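Home | Diary | Fabric notes | Archive | Contact

Print this page | E-mail this entry

Tue 9 May

Third wash on the Cono overshirt, cold cycle, line dried. Chest width down 9 mm from new, body length down 12 mm. The label allows for less. Collar still lies flat and the fusing has not bubbled. Side seams have started to twist toward the front, more on the left, so the panels were probably cut off grain.

Brernel sent the swatch card late. The twill is heavier than the listing says and the navy bleeds onto a white cloth when rubbed damp. The gray does not.
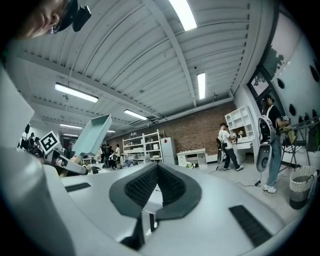
Black cap, eyeglasses, gray grip pad.

Pilling on the Phuthong knit is limited to the underarm and the cuff edge. I ran it 2,000 rubs against plain wool and graded it in daylight. Acceptable for a soft yarn. The shoulder tape is sewn in too tight and puckers when the sleeve is raised. I unpicked a short length and the pucker went away, so the fault is in the feed at the machine and the knit itself is fine.

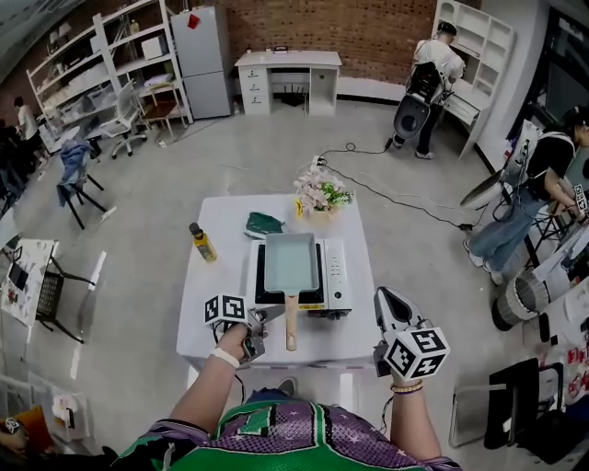
Photo: Jisemura

Buttonholes next. The overshirt placket measures 22 mm wide, which is narrow for the button size, and the lower two holes are fraying at the inside end. Stitch density looks low there. Will go over them by hand and wash again. Lining samples not due until July.

Need more blotting paper.

2 comments | 0 shares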